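Horror shorts program: progress report for the second quarter

To the arts fund

We're past the halfway mark on the Voslow Horror Shorts program, and it has been a great few months. The open call closed in June with 81 scripts, far more than we had hoped for, and the reading group got through every one of them twice. What struck us was how many writers had gone for slow dread over jump scares. There were haunted grain silos, a choir that won't stop humming, a very nasty story set entirely inside a car wash. We'd happily have made a dozen of them!

The grant covers three films, so three it is. They are Gasodmont, The Long Pantry and Her Mother's Teeth. All the writers have signed, and the rights paperwork is done.
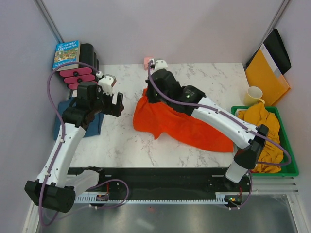
Gasodmont is the furthest along. It's a ghost story about a shut-down boarding house, told over one night, and it wrapped in Unville after six days of shooting. The director wanted as much of it as possible lit by practical lamps, and the rushes look wonderful — deep shadows, but you can always read the actors' faces. The rough cut runs 29 minutes. That's long for a short, and the editor thinks the second act can lose at least four of them. We agree, although there's a staircase scene in there that we will fight for.

The Long Pantry starts shooting next month in Ongart. We lost our first location when the owners sold the house, and that set us back two weeks. The new one is better for sound (no highway) and has a real cellar, so the money set aside for building one has gone into creature makeup. The creature is on screen for less than a minute in total. The makeup tests were so good that the writer asked if we could show a little more of it, and the director said no, and we think the director is right.
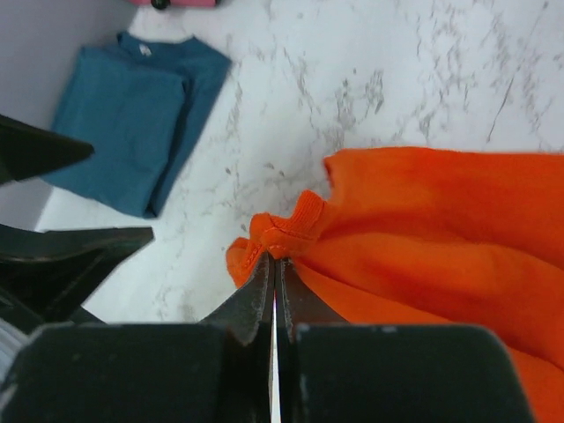
Her Mother's Teeth is still at the script stage. The third draft has a much stronger ending, and the two leads are cast. It's the bloodiest of the set by a long way. We know one question at the last review was whether the program leaned too heavily on mood, so we hope this one settles it.

On audiences: the two preview nights in Unville brought in almost 900 people across both evenings. We showed older regional horror shorts along with scenes from Gasodmont, and stayed for questions until the theater turned the lights off on us. People wanted to talk about sound more than anything else, especially the humming pipes in the opening. The comment cards were generous and also useful. Several people couldn't tell that the woman in the hallway was the same one from the photograph, so we're adding a close-up from footage we already have.

Spending is on track. The location change came in under the reserve, and travel is slightly over because of extra scouting trips to Ongart. We aren't asking for any change to the total.
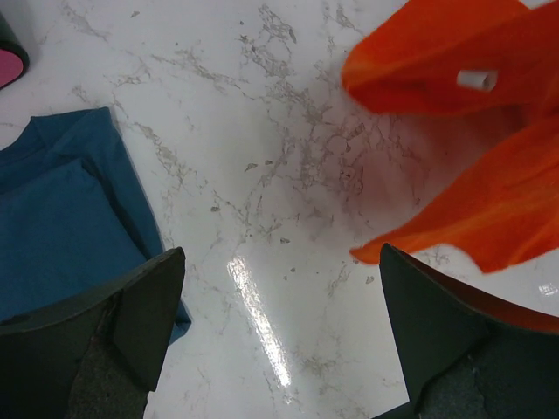 Marble tabletop, with orange cloth and a blue shirt.

Still to do before the next report: lock the picture on Gasodmont, shoot The Long Pantry, and settle on a composer for Her Mother's Teeth. We have demos from two and like them both for completely different reasons. We'd also love to have you on set in Ongart. The night shoots begin at 7 p.m., and there will be soup.

The Voslow program team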